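Marnex 家用纺织 / 厨房与餐厅用布 / Flaveo 系列

# Flaveo 棉质擦杯布

页面更新:2009年4月

Flaveo 是平纹织的全棉擦杯布,四边双折车缝,一角带挂环。主要用来擦玻璃杯、瓷器和刀叉,也可以垫在沥水架下面或盖在发面盆上。布料克重为每平方米268克,比一般的茶巾厚,比毛巾薄,叠成小块以后放进抽屉不占地方。

本系列在 Dabbas 的车间裁剪和缝制,坯布由同一家织厂供应。颜色有本白、薄荷绿、浅灰、砖红和藏青,前两种常年备货,其余按季度补货,下单前请先问库存。

## 规格

| 项目 | 内容 |
|---|---|
| 成分 | 全棉 |
| 织法 | 平纹 |
| 克重 | 268克/平方米 |
| 缝边 | 双折,四角回针 |
| 挂环 | 同色棉带,位于一角 |
| 零售价 | 每条22元 |
| 整箱装 | 20条,单色 |
| 预计缩水 | 首次洗涤后约百分之5以内 |

标注尺寸均为洗前尺寸。颜色以实物为准,不同批次的染色会有轻微差别,要求同一批次的客户请在订单上注明。

## 布料

新布表面有一层浆,手感偏硬,吸水也慢。洗过两三次以后浆退干净,布面变软,吸水速度才稳定下来。有些客户收到货直接拿去擦杯子,觉得推着水走,多数都是没有退浆的缘故。藏青和砖红第一次洗会掉一些浮色,请单独洗。

我们没有在布里加柔软剂或抗菌整理。柔软剂会在棉纤维外面留一层膜,擦出来的玻璃发雾,对着灯看得很清楚。家里洗的时候也请不要放。 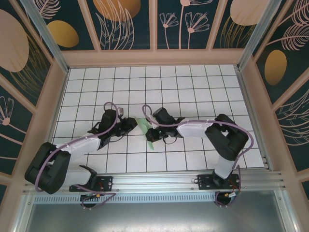
平纹布两面一样,不分正反,用湿了一面可以翻过来继续擦。和斜纹布相比,它掉毛少一点,挺一点,缺点是容易起皱。介意皱的客户可以在半干时熨一遍,用中高温,喷不喷蒸汽都可以。

## 折叠与收纳

出厂时先对折成长条,再折成小方块,用纸带捆扎,不用塑料袋。纸带上印有颜色和批号,需要补货时请保留。

折痕经过仓储会压得比较深,第一次下水后会变浅,熨过就看不出来。餐厅客户如果要在开餐前把布叠好摆在杯架旁边,建议沿原来的折痕叠,叠出来的边更齐。
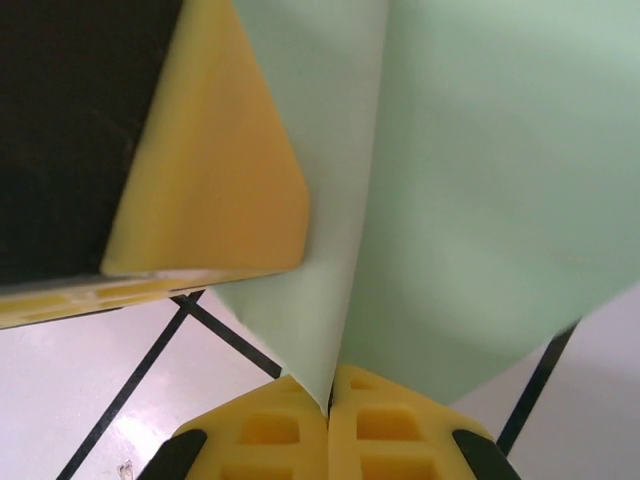 薄荷绿布面与折痕

挂环可以承受一条湿布的重量。请不要把几条布挂在同一个环上,也不要抓着挂环甩水,棉带的针脚会被拉松。

长期不用的布请洗净晾透再收。收在密闭箱子里容易有闷味,用敞口的篮子或者开放的搁板都行。本白色放久了会略微发黄,属于棉布的正常变化,加氧系漂白剂浸泡可以恢复大部分。

## 洗涤

1. 首次使用前用温水加少量洗衣粉洗一遍,漂清。
2. 日常机洗,深色和浅色分开。
3. 擦过油的布先用洗洁精搓一下油渍处,再放进洗衣机。
4. 本白色可以水煮,其他颜色不要煮。
5. 晾干或低温烘干,高温烘干会增加缩水。

不要使用氯漂。红酒和浓茶的渍如果当天处理,冷水冲洗加洗衣粉一般能去掉;隔夜以后会留下淡印,不影响使用。

我们另外销售 Covex 无香洗衣粉,适合洗这一类布,没有增白成分,薄荷绿和浅灰洗久了不容易偏色。用别的牌子也可以,成分表里没有柔软剂和荧光增白剂即可。

## 使用建议

擦玻璃杯最好准备两条,一条吸水,一条收光。吸水的那条湿了就换,收光的那条一直保持干燥。一只手隔着布托住杯底,另一只手把布角塞进杯口慢慢转,转的时候两只手不要反方向用力,细脚杯多半就是这样拧断的。

刀叉从热水里捞出来后趁热擦,水痕少。瓷盘叠放之前擦底圈,很多人只擦盘面,底圈带的水会滴到下一只盘子上。

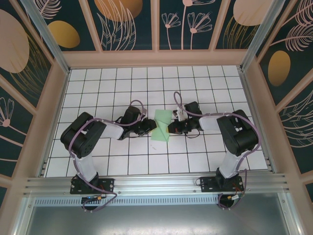 擦杯布和擦台面的布请分开使用。用颜色区分最省事,比如本白归杯子,浅灰归台面,洗的时候也好分拣。砖红那一款有几家餐馆专门留给咖啡机的蒸汽棒,沾了奶渍不显眼,但仍然要每天洗。

布用到中间变薄、对着光能看见经纬线分开的时候,就该退下来了。退下来的布可以裁开当抹布,裁边会散,不锁边的话用几次就扔掉。

## 客户来信

产品组的 Nisreen Abou Jaoude 负责回复这个系列的来信,下面几条问得比较多。

**能不能绣店名?** 可以,整箱起绣,一种颜色的线。绣在挂环的对角,避开擦杯子时常用的部位。绣字的布不退换。

**为什么去年11月以后的挂环变短了?** 旧挂环偏长,在洗衣机里会互相缠住,所以改短了。普通挂钩都能用,挂在粗水管上的客户可能会觉得紧。

**能不能混色装箱?** 整箱只做单色。需要混色请按零售数量下单,价格按零售价计算。

**有没有更大的尺寸?** 目前没有。盖大号面盆可以用两条搭着盖。

## 订购

零售和整箱都可以通过门市或来信订购,来信请写明颜色、数量、收货地址和联系电话。整箱订单从 Dabbas 直接发出,零售订单从门市发出,两种订单不合并寄送。

未下水的布可以退换,纸带须完好。缝边开线、挂环脱落、布面有织疵的,下过水也可以换,请把有问题的那条一起寄回,并附上纸带上的批号。正常缩水和批次色差不在退换范围内。

同系列另有:Flaveo 围裙、Flaveo 隔热手套(暂缺)、Flaveo 面包袋。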